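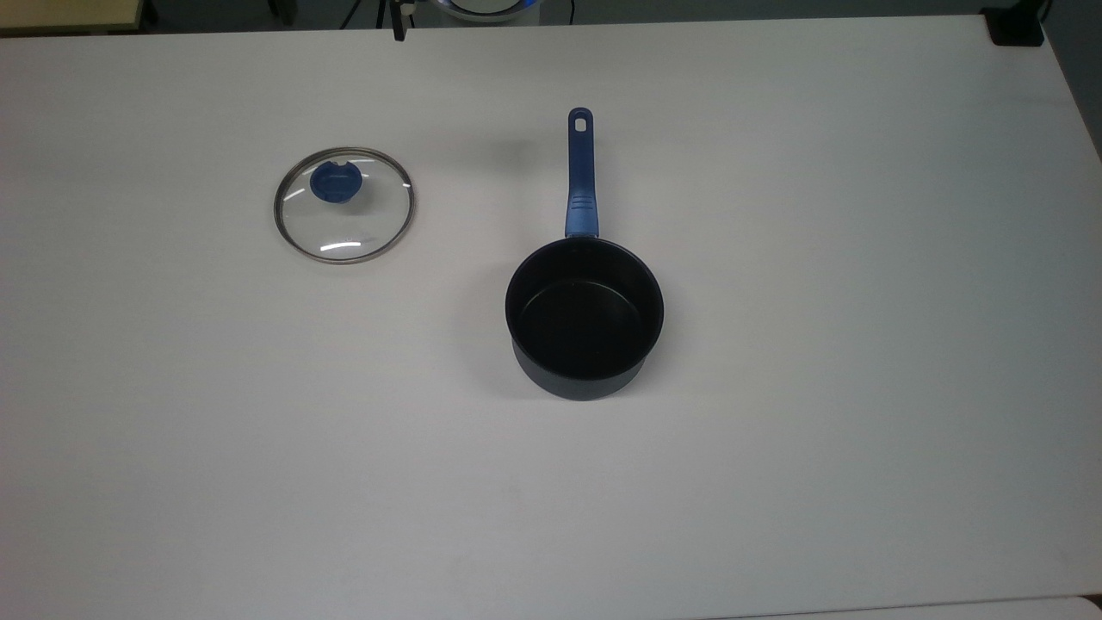 Search this site Go

Presstead march – route and safety check, June

Walked it 6 pm, start to finish. Notes as I went.

Assembly point, Citlow Square – OK. Permit copy on hand, need 3 more.
Curb ramps – one blocked by a dumpster on Queiroz Street. Called it in, no answer yet.
Marshals – 20 signed up, vests for roughly half. FIX
Sign sticks – cardboard tubes only, city rule. Tell poeple again.
Bullhorns – 4, two need batteries.
Water tables – fine.
First aid – kit short on gauze. Tent goes by the Fikent building, not the corner.
Fire lane – clear. Keep banners out of it!!
Legal hotline cards – not printed. Tonight.
Exit route – narrow at the bridge, send folks out in to the park instead.

Comments

marcher_west: Is the bridge part OK for wheelchairs?

tallsign: I can bring batteries, what size

We use cookies. OK / Settings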